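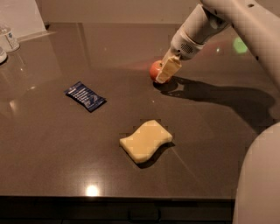

Venla Manninen

Looking after the Nekus arm: your questions

I look after the arm in the Preltstead demo kitchen, and these are the things people write in to ask me most.

What do you use for test objects?
Groceries and sink stuff, mostly! An apple, a sponge, some little crinkly packet. The apple is my favorite because it's small and round and it shows up a badly seated finger right away. I swap it for a fresh one when it gets soft.

How often do you clean the fingers?
Every 300 picks, or sooner if somebody has been handling them with buttery hands. I use a damp cloth and plain dish soap, then let them air dry. Please don't use alcohol on ours (I did once, and the pads went chalky).

My gripper squeezes too hard. What should I change?
Start with the grip force. Mine sits at 40 percent for fruit and 80 for anything boxy. If it still bruises things, redo the finger zero with the gripper empty. I skipped that step for most of December and blamed the apples.

Does a shiny tabletop matter?
It does for us! Our table is dark and polished, and lamp reflections can throw off the object finder. I turn the overhead lamp down and run the camera calibration again at that light level. Anything over 93 on the match score and I leave it alone.

Should I cover the little holes at the wrist?
No, leave the grille clear. I go over it with a soft brush whenever I do the fingers. No canned air, and no tape.

Where do you get spare fingers?
Gaillard sells them in pairs. Change both together, even if only one looks worn, and do the zero again afterward. The Gramero ones fit too, but they're a hair longer, so you'll need to raise your table height setting before the first pick.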